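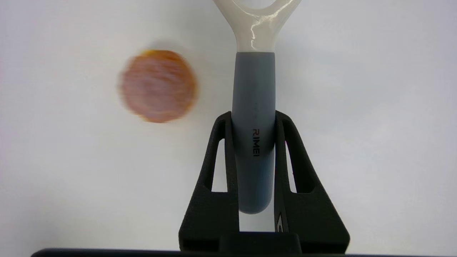
*Slide 1. Y-shaped vegetable peeler, held upright.*

**Trim and Peel: Preparation Loss in the School Kitchens of Multivdale**
Speaker notes, Food Services Division. Presenter: Itsuki Hirose

Please leave the title slide up while people find seats. The session is scheduled for the hour after lunch and the Plurkano room is slow to fill.

## Opening

Good afternoon. On behalf of the Food Services Division, I thank the district for the invitation to present, and I thank the kitchen managers who have traveled here between meal services.

The subject this afternoon is preparation loss. By this term the Division means any part of a delivered vegetable that is removed before cooking and does not reach a tray. Peel, stem, core, outer leaf and bruised flesh are all included. Food that is cooked and then left on the tray is called plate waste, and it was covered in the report presented last year. The two are recorded separately and should not be added together in your own kitchen summaries.

*[Pause. Ask whether all attendees have the printed handout. Extra copies are at the door.]*

## Slide 2. Why the Division took up the question

Produce is purchased by delivered weight. Menus, however, are planned by edible weight. The difference between the two has been covered for many years by a standard allowance in the ordering sheet, and that allowance was written when most carrots and potatoes arrived already peeled.

The district now buys the greater part of its root vegetables whole. The change was made for sound reasons. Whole produce keeps longer, and it allows the district to buy from growers in the Geum area who do not have processing lines. The ordering sheet was not revised at the same time. Some kitchens have therefore run short on days when the menu relied on root vegetables, and others have protected themselves by ordering too much.

*[If asked which kitchens: the Division does not name individual sites in open session.]*

## Slide 3. How the review was carried out

The review covered 6 kitchens. They were chosen to include large and small sites, and sites with and without a dedicated preparation room.

Each kitchen weighed its produce at delivery, after washing, and after trimming. The trimmings were weighed as well, as a check on the other figures. Staff used their ordinary tools and followed their ordinary methods. The Division asked only that the weights be written down at the time, on the sheet provided, and that corrections be made with a single line through the old entry so that both remained readable.

A total of 115 sheets were returned in usable form. I would like to record the Division's appreciation to the staff who completed them during service hours.

*[Do not read out the list of excluded sheets. It is in the appendix to the handout. Most were set aside for a missing delivery weight.]*

## Slide 4. Findings: carrots and potatoes

The principal finding is that loss varied more between kitchens than between vegetables. Two kitchens receiving potatoes from the same delivery could record quite different results.

Three matters appeared to bear on this. The first was the size of the produce. Small potatoes have more skin for their weight, and kitchens that received small grades lost more, whatever method they used.

The second was the practice of peeling carrots that did not need it. Carrots intended for soup were peeled at some sites and scrubbed at others. District food safety guidance permits either practice, provided that the carrots are washed thoroughly and damaged parts are removed. Several managers told us they had understood peeling to be required. The wording of the guidance is open to that reading, and it will be corrected.

The third was the cutting of tops and ends. A large part of the recorded loss on carrots came from the cut at the crown, which was often made well below the green.

*[Allow time here. Managers tend to have comments on the crown cut. Take two or three and move on.]*

## Slide 5. Findings: squash, cabbage and broccoli

Winter squash had the greatest loss of any item reviewed. This was expected, as the seeds and rind are removed in nearly every recipe on the district menu. The Division does not propose a change in method. The menu planner will instead be given a separate allowance for squash, which until now has shared a line with potatoes.

With cabbage, the loss lay mainly in the outer leaves, and it rose with the length of storage. Kitchens that rotated their stock by delivery label had firmer heads to work with.

Broccoli stems were discarded at most sites. They are suitable for slaw and for soup once the tough outer layer is taken off, and two tested recipes are included in the handout. Both fit the existing menu cycle. Neither requires equipment beyond what is on the standard kitchen list.

## Slide 6. Tools and working conditions

The Division was asked to comment on tools, and does so with some caution. The review was not designed to compare one peeler or knife with another, and no conclusion on that point should be drawn from the sheets.

Staff comments were nevertheless consistent. A dull blade calls for more pressure and more passes over the same area. Hand tools are inexpensive, and they are often kept in use long after they should have been replaced. Managers are reminded that replacement peelers and paring knives may be charged to the small equipment line without prior approval.

Comments also mentioned bench height, lighting over the sink, and the time allowed for preparation on days when two root vegetables appear on the same menu. These have been passed to the facilities office and the menu planner.

## Slide 7. Revised ordering sheet

The revised sheet will be issued in April. Each vegetable will have its own allowance, and the manager may adjust that allowance by up to 10 percent on the basis of the kitchen's own records. A larger adjustment will need a short note to the Division.

The sheet has been set up in Fetasa, the ordering system already in use. Managers will sign in as they do now. The old sheet will stay available for viewing, so that earlier orders can be checked, but it will not accept new entries.

Kitchens serving more than 500 meals a day will be asked to record trimmings for one week in each term. Smaller kitchens are welcome to do so and may request a scale from the central store.

*[Show the sample sheet on screen. Point to the adjustment column and to the box for the manager's initials. If the connection fails, use page four of the handout.]*

## Slide 8. Trimmings after collection

Trimmings should go in the green-lidded container, free of rubber bands, labels and ties. The composting contractor has refused several loads because of produce ties. Please raise this with any staff member who opens deliveries, including temporary staff.

Stock made from clean trimmings is permitted where the kitchen has a written procedure on file. A model procedure may be obtained from the Division.

## Questions

*[Likely questions:]*

- **Will budgets be reduced if loss falls?** No reduction is planned for the current budget year. The presenter is not authorized to speak about later years.
- **May a kitchen return to peeled produce?** Yes, for medical or staffing reasons, on written request.
- **Are fruits covered?** They are outside this review. Apples are under consideration for the next one.

Further questions may be sent to the Division in writing. Completed comment cards should be left in the tray beside the door.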